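Cahier d'atelier, projet Stestis
6 mai 2025

Repris ce matin la branche planification, que j'avais laissée en plan avec un peu de mauvaise conscience. Pour ceux qui n'ont pas suivi : le planificateur Dendine nous sortait de jolies trajectoires, bien lisses, mais il mettait un temps fou dès que la pose de dépose était tournée de quelques degrés. En fouillant (et après deux cafés), j'ai fini par trouver que la contrainte d'orientation du poignet était vérifiée deux fois, une fois chez nous et une fois dans la couche Kushnir. J'ai retiré la nôtre. On tombe à environ 174 ms par requête, ce qui me va très bien pour le moment !

Côté perception, j'en ai profité pour séparer l'estimation de pose du plateau et celle du contour bleu. Avant, tout passait dans le même nœud et une ombre portée un peu franche suffisait à faire sauter l'angle. Maintenant chaque estimation a son filtre et son propre journal, c'est plus bavard mais tellement plus lisible. Le seuil de confiance reste à régler, je l'ai mis au doigt mouillé.

Lancé une série de 100 essais en simulation, éclairage tiré au hasard à chaque départ. Les journaux sont rangés dans le dossier Wudero, avec la graine dans le nom du fichier, comme on se l'était promis en octobre.

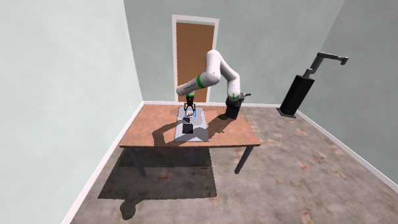
Vue d'ensemble ci-dessus, et vue côté pince avec le plateau à grille :
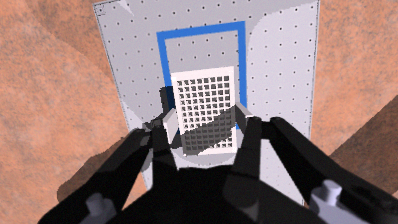

Ajout en marge, d'une autre main : attention, la couche Kushnir ne vérifie l'orientation qu'aux points de passage, pas entre les deux. Je remettrais ta contrainte, avec un pas plus large, avant de fusionner.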